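Workshop notebook, Wulletari project
December 9, 2019
Entry: open day at the Zelham workshop, hand-held grippers

Doors opened at ten and we were busy until just after two. Most people came over from Pundham on the works bus. I wrote this up the same evening from the notes on the back of the running sheet, so the order may be a bit off.

Setting up

Grippers charged overnight. One showed a low battery light at nine, so I swapped its pack and put the old one in the drawer marked CHECK. Both opened and closed cleanly on the bench. Zeroed the finger width on each with the pads shut, then again after ten minutes because the left one had drifted last time. No drift today.

Leaflets: printed 200, have 8 left. Print more for March.

Talk

Kept it to a quarter of an hour. I said what we record (finger width, wrist movement, the view past the fingers) and what we do with it afterwards. The slide with the Dow arm on it still has the old cable routing, and a visitor who fits these for a living spotted it straight away. Needs redrawing.

Questions worth keeping:

Why use a person at all if the arm is going to do the job later? I said a person with a gripper gets through far more tries in a day than one of us driving the arm from the desk. They seemed happy with that.

How many recordings does it take? Told them we have 590 good ones for the folding and packing set and that we don't yet know if it's enough.

Does it hurt the wrist? Yes, after an hour or so. We change over every half hour. Should have put this on a slide.

Can it feel how hard it is squeezing? Not this version. You judge it by eye and by the handle.

Demonstration

Ordinary household items, handled with the grippers only, no bare fingers on the goods. The rules we gave to anyone having a go:

1. Squeeze slowly. The pads meet sooner than you expect.
2. Take a carton across its narrow side and keep the barcode clear of the pads if you can.
3. With thin sheet material, hold one gripper still and move the other. Moving both at once is how it tears. 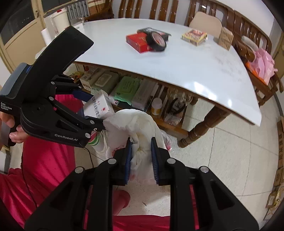 4. Put each thing down before opening the fingers fully. Let go early and it tips.
5. Say "done" out loud so whoever is at the laptop can mark the end of the take.

Rule 3 wants better wording. People nodded at it and then moved both hands anyway. Tissue-thin stuff is still the hardest thing we ask for, and flat boxes lying on a table come next because there is no edge to get under. Cartons are easy and make a good first go.

Problems

Laptop went to sleep in the middle of a take. Power settings had gone back to default after the update. Fixed, and a note is stuck to the lid.

The takes from visitors are in their own folder. They are not to be mixed into the main set until someone has watched them through.

To do before March

Redraw the Dow slide.
Order 2 spare sets of finger pads.
Longer lead for the laptop.
Ask Pundham if they want the same talk at their end, and whether they have a room with blinds.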